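생활 정리 실습 강의노트 4주차: 책상 위에 남는 것들
담당 Kanchan Pant / 교재 『Plurer 정리 읽기』 4장

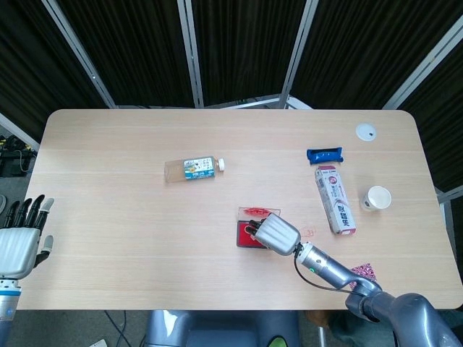

그림 4-1. 탁자 위의 잡동사니. 눕혀진 투명 페트병, 파란 포장의 스낵바, 흰 상자, 종이컵, 붉은 인주.

1. 지난 시간 복습
3주차에는 서랍을 다루었다. 서랍의 장점은 닫힌다는 것이고, 단점도 그렇다. 과제로 받은 서랍 조사표를 읽어 보니 수강생 16명 전원이 '기타' 칸을 가장 길게 적었다. 기타가 가장 크면 분류를 다시 해야 한다. 조사표는 수업 후에 돌려준다.

2. 상판은 왜 차는가
Frans Van Rooij는 평평한 면을 '결정을 미루는 가구'라고 불렀다. 본인의 책상도 그랬다고 하니 믿을 만하다. 물건이 상판에 올라오는 경로를 이 수업에서는 다음과 같이 나눈다.

가. 쓰는 중인 것. 손이 닿아 있거나 곧 닿을 물건.
나. 다 쓴 것. 버리면 되지만 일어나야 버릴 수 있다.
다. 딸린 것. 뚜껑, 마개, 받침. 본체와 떨어지는 순간부터 수명이 이상하게 길어진다.
라. 먹을 것. 스스로를 문구류로 여기는 듯하다.

그림 4-1에 적용해 보자. 인주는 '가'로 본다. 스낵바는 이견 없이 '라'인데, 작년에는 '사무용품'이라고 주장한 조가 있었고 발표가 꽤 설득력 있어서 점수를 주었다. 페트병은 거의 비어 있으나 흰 뚜껑이 달려 있어 '나'로 단정하기 어렵다. 종이컵은 각자 판단할 것. 구멍이 하나 난 둥근 흰 뚜껑은 '다'에 놓되, 어느 본체의 것인지는 그림만으로 정하지 않는다. 짝을 급하게 맞추다가 엉뚱한 그릇에 시집보내는 일이 많다.

3. 인주 다루기
이 과목에서 인주를 따로 한 절로 다루는 것이 과하다는 강의평가가 있었다. 흰 셔츠를 입고 실습해 본 사람은 그런 평가를 쓰지 않는다.

그림에서 인주 바로 위쪽의 투명 뚜껑에는 붉은 것이 번져 있고, 상판에도 희미한 붉은 도장 자국이 하나 있다. 밝은 나무 상판은 이런 것을 잘 기억한다.

실습 순서
(1) 이면지를 먼저 깐다. 중요한 이면지인지 뒤집어서 확인한다.
(2) 뚜껑은 안쪽이 위로 오게 놓는다.
(3) 찍은 도장은 종이 위에만 내려놓는다. 잠깐도 안 된다.
(4) 뚜껑을 닫고 손을 본다. 손가락에 묻었으면 얼굴을 만지지 않는다.
(5) 상판에 묻은 것은 마른 천으로 찍어 낸다. 문지르면 면적만 넓어진다.

4. 상자 문제
긴 흰 상자처럼 모서리가 분명한 물건은 상판의 변과 나란히 두기만 해도 정리한 것처럼 보인다. Rianne Wuyts는 이를 '각도 정리'라 하고 정리로 인정하지 않는다. 나는 마감 직전에 한해 인정한다. 그림의 상자는 비스듬히 놓여 있으므로 아직 각도 정리도 시작되지 않은 상태다.

빈 상자를 모으는 습관은 7주차 '언젠가 쓸 것'에서 다룬다. 그때까지 집의 상자를 세어 오지 않아도 된다. 작년에 세어 온 분이 계셨는데 발표 시간이 모자랐다.

5. 과제
자기 책상이나 식탁의 상판 하나를 골라 물건마다 가~라를 붙이고, 분류가 안 되는 것은 이유를 쓴다. 분량은 2,000자 이내. 4,000자를 써 온 과제는 그 자체로 정리 대상이니 앞의 절반만 읽겠다. 치운 뒤에 쓰지 말 것. 치우고 나서 쓴 글은 어쩐지 다 티가 난다.

읽을거리: Jaxon Sawatzky, 「뚜껑의 행방」, Dirkthorpe 강독집 2장
다음 주 준비물: 마른 천 한 장, 짝 없는 뚜껑 하나(두 개 이상 가져와도 가산점 없음)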